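Getting a sticky film off a pale tabletop

Friederike Schwerdtfeger
My work table has a flat gray-white top with a light wood edge. The top feels tacky and dish soap hasn't helped. What can I use that won't hurt the wood?

Jui-lin Liao
Mix 20 ml of white vinegar into a liter of warm water. Wring the cloth out hard and wipe a small patch first, then stop short of the edge.
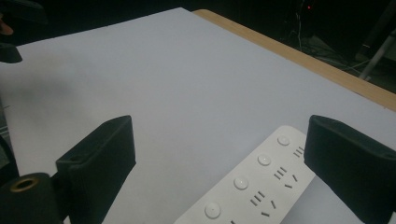
Go over it again with plain water and dry it right away. Leave it 30 minutes before you put anything back. If it's still tacky, it may be old polish, and you'll need two or three rounds. I did mine in August and it took three.

Peng
baking soda works too but dont scrub, it can dull the top

Last updated: December 31, 2023
Contact | © Trekby Home Help | Back to top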